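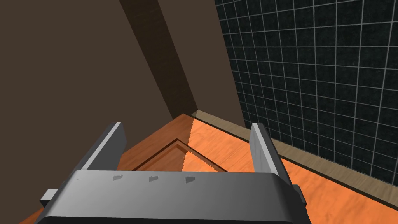
Interior Doors: Sticking, Rubbing and Loose Knobs

Most interior door faults come from three places: the hinge screws, the latch side of the jamb, and the knob. Check them in that order. Planing the door is the last step and is needed less often than people think.

Finding the rub

Close the door slowly and stop where it first touches. Slide a strip of printer paper between door and jamb and move it down from the top. Mark both ends of the tight section with painter's tape. A tight spot at the top on the latch side usually means the top hinge has pulled away from the jamb. A tight spot along the full height usually means swelling. In July, wait before cutting anything. A door trimmed in humid weather will show a wide gap by winter.

Hinge screws

Open the door halfway and lift it by the edge. If the top hinge moves, tighten its screws by hand. A power driver will strip softwood quickly. 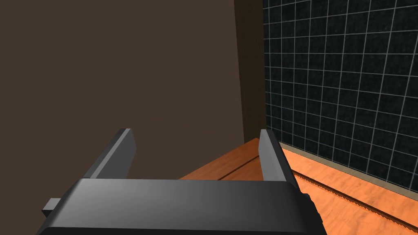
If a screw spins without biting, take it out, fill the hole with glued hardwood slivers, let the glue set for 30 minutes, trim flush and drive the screw again. For a heavy door, replace one screw in the top leaf with a 65 mm screw that reaches the stud behind the jamb. Tighten it in quarter turns and check the gap after each one. It pulls the whole door over, and it is easy to go too far.

Knobs

A knob that wobbles has either a loose set screw or a worn spindle. Old Wekham sets have the set screw on the underside of the neck — turn the knob half a revolution if it can't be found. Sugden sets have two through bolts under the rose. Tighten these alternately, or the latch will bind.
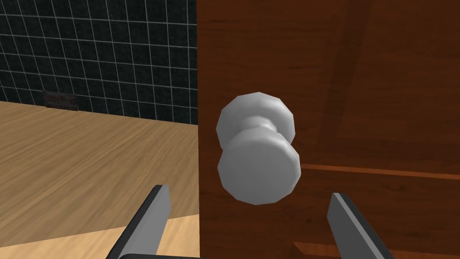 White knob on a brown wood door.

Lubricate the latch with dry graphite. Oil collects dust and stiffens.

Planing

Take the door off its hinges and stand it on its edge. Work from the corners toward the middle so the end grain does not split. Remove 1 mm, rehang, test. Seal the bare edge the same day with two coats of whatever finish is on the faces.
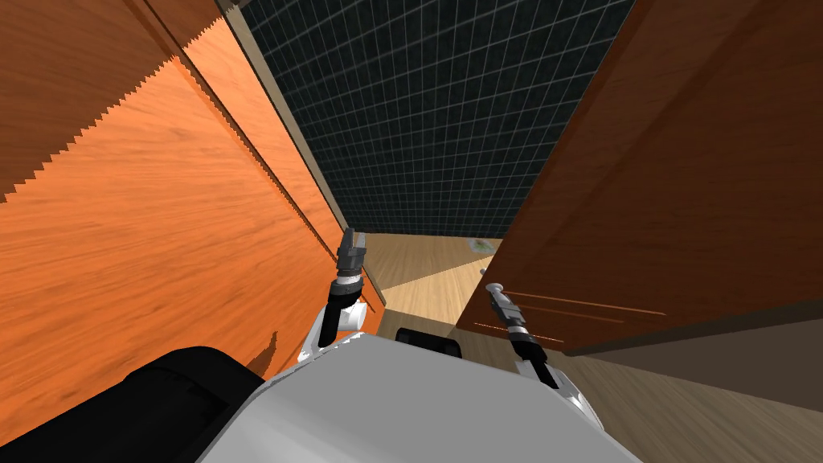 Orange panel at left, brown door at right.

A reader, Eduardo Pinheiro, asks about veneered doors. Check the thickness of the solid edge strip before planing. On the Civorberg doors in our workshop it is 19 mm, so there is plenty to work with. On thin strips, adjust the hinges only.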